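Ticket 457: Order confirmation emails arriving twice
Product: Dernico shop plugin
Opened by: Oliwia Kubiak
Status: Open (was closed in April, reopened)

Oliwia Kubiak, 2026-09-24
Reopening this. It was closed as "resolved by update" and I didn't believe it then either. Customers who buy anything from the bags and accessories page get two confirmation emails, same order number, a few minutes apart. Orders from other pages seem fine, though I wouldn't swear to it. Plugin is on the current version. Yes, I cleared the cache. Yes, both caches.

Darius Chiriac (support)
Thanks for the report. Duplicate emails are usually caused by customers refreshing the thank-you page. Could you ask them to avoid doing that?

Oliwia Kubiak
I can't ask strangers to change how they use a browser. I also placed a test order myself and closed the tab as soon as the thank-you page loaded. Two emails. Please look at the mail log before sending me the refresh article again.

Darius Chiriac (support)
Understood. Please send the log for one affected order and the link to a product page where it happens. I have passed this to Laurențiu.

Oliwia Kubiak
Log for order 227 is attached to the ticket. The product page is the tote listing. 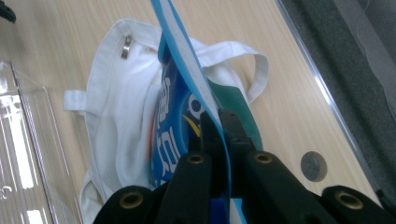 The log shows two sends 13 minutes apart. Both say "triggered by: status change." The order only changed status once, from pending to paid. If there was a second change, your own order history doesn't show it.

Laurențiu Neagu (support)
I can see two entries too. My first guess is the mail queue. It holds up to 1,000 messages, and when a worker times out the message goes back in line even if it was sent. Please set the worker timeout to 60 seconds and test again.

Oliwia Kubiak
Done. Same result. I'm also not clear why a queue would care which page the product was on.

Laurențiu Neagu (support)
Fair point. Do you have the Ploken add-on turned on for that category?

Oliwia Kubiak
Yes, for back-in-stock notices. Luminița set it up in spring. Your compatibility page lists it as fully supported.

Laurențiu Neagu (support)
Please turn it off for that category only, leave everything else alone, and place two orders.

Oliwia Kubiak
One email each. I turned it back on and placed a third order: two emails. Before anyone closes this, that's three orders, and I would like a fix that lets me keep the add-on I paid for.

Laurențiu Neagu (support)
Agreed, leaving it open. It looks like both plugins listen for the paid status and both call the mail template. I have asked Vasilică to check the hook order. Workaround for now: Ploken settings, Events, untick "Order paid."

Oliwia Kubiak
Unticked. I'll watch it for a week before I call it a workaround.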